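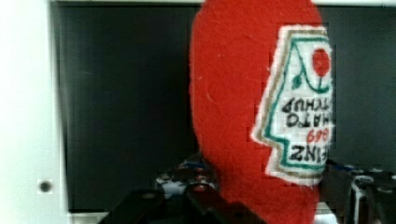
Reference > Toys and Games > Pretend Play > Play Food

Play food

Play food is the general name for toys that stand in for things to eat, together with the plates, cups, bowls and strainers used to serve them. It is made in wood, plastic, felt, plush, papier-mâché and, in households with more patience than storage, salt dough. Its main use is in pretend cooking, a form of play in which a child prepares a meal that no one ordered and an adult is expected to finish it.

The term covers single items (one strawberry, one fried egg) as well as boxed sets. Toy ovens, sinks and shopping carts are usually treated as play kitchen furniture. Toy cash registers belong to play shop, although in practice the two businesses share premises and most of their stock.

Types

Play food is commonly sorted by how it is made and what can be done to it.

Solid pieces do nothing. They are carved or molded in one part and painted. An apple of this sort may be served, dropped, stood on and served again for years with no change in quality.

Cutting sets are divided into segments held together by hook-and-loop fastener or magnets, so that a blunt toy knife can part them with a ripping sound. The sound is widely thought to be the point. Segments from different foods tend to migrate, and an older set will generally yield something that is carrot at one end and baguette at the other.

Peelable pieces have a removable or folding outer layer. The banana is the standard subject, being one of the few fruits that a small child can undress without help. Some versions have a skin that closes again over the fruit. Others are made permanently half peeled, with the flaps spread, and are of limited use to anyone hoping to save the banana for later.

Soft pieces are sewn from felt or plush and stuffed. They are quiet, they survive stairs, and they can be thrown at a sibling with only moderate legal consequences. They also collect lint at a rate no real vegetable could match.

Condiments

Condiments occupy an odd position in the field. A toy carrot represents a carrot, but a toy ketchup bottle represents the container, and what is inside is left to faith. They are nonetheless among the most heavily used pieces, because they can be applied to everything else.

Plush ketchup bottles are usually plain in outline, a bulging red body narrowing toward the cap, and rely on the label to do the work. A keystone-shaped patch with a stitched border, a small tomato on the vine and the words TOMATO KETCHUP will be recognized across a room by children who cannot yet read either word. Branded examples may carry the maker's name, as in the felt bottle marked HEINZ with the number 1869 picked out in red. A generic bottle with a white band on red does the same job in play, though older children have been known to send it back.

Handling follows real life closely. The bottle is turned over, shaken well past the point of need, and pressed down on the food. Sound effects are supplied by the user. Mustard, where included, is treated as a spare.

Scale

Play food is rarely made to one scale, even within a single box. A strawberry may be close to life size while the chicken beside it would have trouble feeding a hamster. Ingeborg Kälin, whose handbook The Small Larder is the nearest thing the subject has to a standard work, called this "dinner by several distant relatives" and advised readers not to fight it.

Her own inventory, kept over many years of buying at flea markets, ran to 2630 pieces. Strawberries formed the largest group. Kälin put this down to shape: a strawberry is red, has a green top, fits a small hand, and cannot be mistaken for anything else, which is more than can be said for most toy potatoes. The handbook gives the potato one paragraph, chiefly about its resemblance to a rock.

Citrus presents the opposite case. A whole toy orange is only a ball with ambitions, so makers often prefer the slice, where the pale segments show and the fruit can be identified from either side. Slices also stack, slide under refrigerators and serve as coins when the shop reopens.

Tableware and utensils

The dishes sold with play food are simplified versions of ordinary kitchenware. Plates tend to be large for the food they carry. Cups have short handles meant for one finger. Colors are pale or bright, seldom brown, and a set bought as a set will not stay one for long. The usual working collection is a mixture: a green cup, a light blue bowl, a plate in some shade between lavender and grey, all from different birthdays.

The colander deserves separate mention. In adult kitchens it drains things. In pretend play nothing needs draining, yet the colander is seldom idle. It is used as a fruit basket, a sieve for gravel, a hat, and a means of carrying every item to another room at once. An oval one with a flat handle is less successful as a hat but hangs better on a hook.

Setting out a table of play food takes little time and follows no known etiquette. Dishes and ingredients share the surface, fruit is placed wherever there is a gap, and the bowl may remain in reserve for a soup that has been announced but not described. Attempts by adults to sort the pieces by food group are tolerated until the adult leaves.

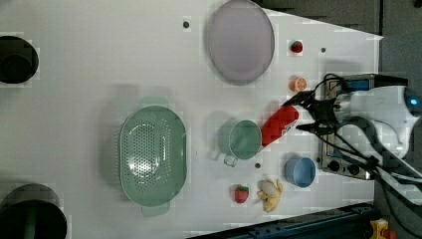 Makers and sets

Most play food comes from small and medium-sized firms, and a good deal of it is sold loose. Among the named lines discussed by collectors are the following.

Grirketti, known for sewn pieces and especially for sandwiches that come apart into layers. The lettuce is always missing from secondhand examples.

Batedex, a maker of molded dishes. Its largest box, the Grand Pantry, held 70 pieces and a printed checklist, the latter now much rarer than the former.

Ayaaba, which sold fruit only. A vegetable range was promised in successive catalogs and is still awaited by a loyal few.

Cikska, producer of a 1000-piece assortment intended for schools. It was packed in 4 crates, and teachers who unpacked it remember the sound.

Care and storage

Plastic pieces can be washed in warm soapy water and dried on a towel. Hollow ones take in water through the seam and give it back later, usually on a bed. Plain wood should be wiped and never soaked. Felt and plush are best cleaned by spot, with a damp cloth and a soft brush for the fuzz; embroidered labels should be dabbed, as rubbing lifts the threads.

Storage in one large bin is universal and universally regretted. Shallow trays work better, with dishes in one and food in another. The colander may be used to hold the fruit, where it would have ended up in any case.

Chewed items should be checked for loose parts before going back into service. Leaves and stems are the first to come away. A strawberry that has lost its top is traditionally reclassified as a tomato.

Collecting

Interest among adults is modest but stubborn. Condition matters less than completeness, and a banana with its peel attached will bring more than a flawless one without. Condiments in plush are popular because they display well on a shelf, though they fall over in either direction, and a bottle stood on its cap falls sooner. Kälin kept hers in the refrigerator door.

Related articles

Dollhouse miniatures
Felt craft
Mud pie
Play kitchen
Play shop
Tea set (toy)
Wax fruit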